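Film Evenings Return with a Season on Life in Orbit

The Society's programme of film evenings resumes in February with a short season devoted to documentaries about people who have lived and worked in space. Screenings will take place in the lecture theatre on Sunday evenings, with doors opening at 6.30pm and each film beginning at 7pm. Admission is free to members and their guests, although places must be reserved in advance through the membership office.

The season opens with Mondal, a feature-length study of a long-duration crew and of the families who waited for them. The film was assembled largely from private recordings and letters, and has had only a limited release in this country. It runs for a little under two hours and will be shown without an interval. Members who attended last year's talk on crew selection will recognise several of the themes, in particular the strain of repeated delays before launch and the slow business of becoming used to ordinary life again after landing.

The second film, Predosar, is a quieter piece. It follows the staff of a ground station through one winter as they support a mission which few of them will ever discuss in public. Much of the dialogue is technical and the film makes little attempt to explain it, but the Programme Board considered that our audience would be well able to follow. English subtitles will be shown throughout.

A discussion will follow each screening. The first will be chaired by Isabelle Friesen, who edited the Society's collection of essays on space and cinema and has served on the Programme Board for 3 years. She has asked that members wishing to put forward a topic do so in writing beforehand, so that related points may be taken together. Topics need not be confined to the film being shown. Those already received include the use of sound in scenes set in a vacuum, the accuracy of early mission control sets, and the ownership of footage recorded by crew members in their own time.

The last of these has attracted some correspondence. Where a film is made privately during a flight, permission to release it may depend on several parties, and agreements reached before launch do not always foresee what is eventually recorded. The Society takes no position on any current case. It does, however, hold a small file of published articles on the subject, which may be consulted in the reading room during normal opening hours.
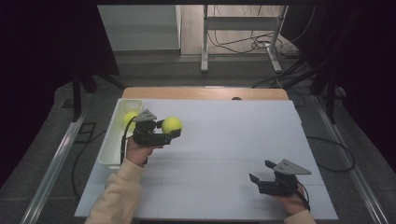
Booking and Access

The lecture theatre seats 70, and reservations will be accepted in the order in which they arrive. Each member may reserve 2 places. Requests for further places will be held on a waiting list and confirmed in the week of the screening, should seats remain. Members who find that they are unable to attend are asked to inform the office as early as possible.

Step-free access is by the side entrance, where the bell is answered from 6.15pm. A hearing loop is fitted in the front half of the theatre. Members who require a seat in that area should say so when booking. Parking at the rear of the building is limited, and spaces cannot be reserved except for holders of a disabled badge.

Short Films Before the Main Feature

Each evening will begin with a short film from the Society's own collection. Ident, to be shown before Mondal, is a comic piece in which two cosmonauts attempt to record a station announcement for a television channel and disagree over the wording. Sotex, paired with Predosar, was made by students and concerns the manufacture of a pressure suit. The surviving print of Sotex is worn in places and the opening titles are incomplete.

Members holding short films on related subjects, in any format, are invited to contact the membership office. Material can be accepted on loan for viewing, and a receipt will be issued for each item. The Society regrets that it cannot undertake the transfer of privately owned film to digital formats.

Programme notes for both evenings will be available at the door and will afterwards be placed in the reading room.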